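Cleaning Cloths and Painted Walls: Frequently Asked Questions

Jornell Surface Care – Help – Cloths
Last revised 15 December 2020

Which cloth should I use on a painted wall?
A soft, lint-free cloth with a short pile. Microfiber is suitable for flat, eggshell and satin paint. Do not use scouring pads, melamine sponges or paper towels on flat paint. They polish the surface and leave shiny patches that show up in side light.

Do I need a cleaning product?
For dust, no. A dry cloth is enough. For fingerprints and light marks, dampen the cloth with plain water first. If the mark remains, add a few drops of mild dish soap to a bucket of lukewarm water. Tomar concentrate can be used in place of dish soap at the dilution printed on its label. Do not exceed that dilution on flat paint.

How damp is damp?
Wring the cloth until it no longer drips when held up by one corner. Water running down a wall carries dirt with it and dries as a streak. Start at the baseboard and work upward when washing with soap – runs over a dirty area are harder to remove than runs over a clean one. Dusting goes the other way, from the top down.

How do I test for color transfer?
Strongly colored cloths can release dye in the first few washes. Wet a corner of the cloth, press it against a white paper towel for 15 seconds and check the towel. If there is any tint, wash the cloth again before it touches a pale wall. The Gusora range is supplied unwashed and should always be tested.

Why do small dark specks stay behind after wiping?
Usual causes are scuffs, pinholes in the paint, insect spots and old nail holes. Wipe once with a damp cloth. A speck that smears is dirt and can be removed with soap and water. A speck that does not change is probably damage in the paint film, and further rubbing will only widen it. Touch up with matching paint.

How do I clean inside corners?
Fold the cloth so that it forms a point, put a fingertip behind the point and draw it down the seam in one pass. Refold to a clean section before the second pass. Do not press hard on caulked or taped seams. Cover strips and fittings should be wiped along their length, and electrical fittings should only be wiped dry.

How is a cloth folded for trim and baseboards?
In half twice, which gives eight usable faces. Change face as soon as the current one looks gray. On baseboards, do the top edge first and the vertical face second. Go around brackets and latches with a single layer of cloth, as a thick pad skips the gap behind them.

Can I leave the cloth bunched up between jobs?
No. Drape it over a support so that it hangs down on both sides and air reaches both faces. A damp cloth left in a ball smells by the next day. Keep hanging cloths off the wall itself, particularly red ones near off-white paint.

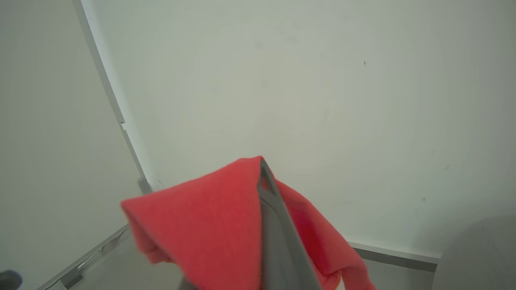

How should cloths be washed?
Machine wash warm with a small amount of liquid detergent. Leave out fabric softener and dryer sheets, which coat the fibers and reduce pickup. Wash red and other dark cloths separately from white ones. Line dry or tumble on low.

When should a cloth be replaced?
When it pushes dust along instead of holding it, or when the pile feels stiff after washing. Cloths from the Dandel line have a stitched edge. Once the stitching opens, move the cloth to floor or garage use.

Whom do I contact about a stained wall?
Write to Kanchan Mittal at the Jornell help desk and quote reference 1079. Include the paint type, its finish and anything already applied to the stain.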